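4.2 What people told me about the marks in the corners

I went into the Tondham interviews thinking I'd be writing mostly about the big things, the shields and the animals and the mottoes, because that's what the literature on commissioned family crests talks about and it's what I had my questions ready for. I'd sent everyone the same 7 questions beforehand. Four of them were about the central figure! And then the first person I sat down with, a retired bus driver who had ordered a crest for his daughter's wedding, spent most of an hour on a little knot in the bottom left corner that I hadn't even noticed on the drawing.

So this section is about corners. It draws on the 87 order files that the Sestach workshop let me read, plus the conversations I had with the families who agreed to talk (see Section 3 for how they were contacted, and for the mess I made of the first mailing).

A quick word on how a Sestach crest gets made, for readers who skipped ahead. The client fills in a form, then there's a phone call, then a pencil sketch goes out in the mail. The client writes all over the sketch and sends it back. Most of my material is that writing. Some of it is lovely and some of it is very cross. In the files, 69 of the 87 sketches came back with at least one comment about a corner mark, and that's more than the comments on the central figure, the colors or the lettering. I recounted this twice on a Thursday evening because I didn't believe it.

What's going on? Araceli Miranda, who drew most of the crests in the sample, thinks it's a matter of permission. "The middle belongs to everyone," she told me. "Grandma has a view about the middle. The corner you can have to yourself." I think she's mostly right, and the files back her up in a funny way. Comments on the central figure are nearly always written as "we" (we would like the heron facing left, we are not sure about the oak). Comments on corner marks slide into "I" all the time, sometimes halfway through a sentence. One woman wrote "we are very happy with the bridge but I want my father's button in there somewhere," and then drew the button herself, four holes and all, with an arrow.

The button is a good case, so let me stay with it. Nothing in the crest tells a visitor what it is. It's a small circle with four dots. Her brothers, when I met them at the kitchen table in Saromcombe, gave me two different readings. The older one took it for a wheel and had a whole story about the family hauling business. The younger one said it was a button but thought it was off their mother's coat. Neither of them seemed bothered when I told them what the form said. I'd expected an argument, or at least some embarrassment, and what I got was more coffee and a third story (about a dog, and I never did work out how it connected).

This is where I part ways a little with Clémence Guérin, whose work on household emblems got me started on this whole project. She argues that a private symbol stops working as a symbol once the person who chose it can't be asked anymore. It turns into decoration. I can see why she'd say that, and for some of her workshop signs it's plainly what happened. But the families I met kept on reading their corner marks long after the reason had gone missing. They just read them differently, and they kept the difference going in the same house. The Ogbonna crest is the strongest example I have. Its upper right corner holds three short wavy lines, which the order form calls "river, for the crossing." I've collected five readings of those lines from five relatives: a river, smoke from a stove, a plowed field, hair, and "music, obviously." The teenager who said music was the only one who knew where the crest was kept. 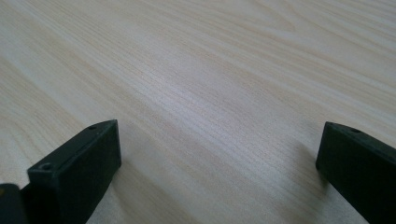
Figure 6

I should be careful with that last example. The Ogbonna relatives were talking to me one after another on the same afternoon, in a house with thin walls, and I'm fairly sure the later ones had heard the earlier ones. It's possible that some of them were having fun with me. The stove reading in particular came with a lot of laughing from the hallway. I've kept it in because the speaker repeated it in February, when I called back to check my notes, and added a detail about the color of the smoke that nobody else had mentioned.

There's also the question of what didn't get drawn. Of the corner marks asked for in the comments, a fair few never made it to the final version, and the workshop's usual reason was size. A mark has to survive being shrunk down to letterhead. A hand of cards, a sewing machine and a particular kind of fish all failed that test. Two of the families chose to leave the corner blank after that and not take a simpler mark, and both of them still talked about the blank corner as if something was in it. "That's the fish," one man said, pointing at nothing at all. I don't have a tidy way of coding that, so in Table 4 the blank corners are listed on their own line, under the marks that were drawn.

The lettering comments are a different story, and I take them up in 4.3.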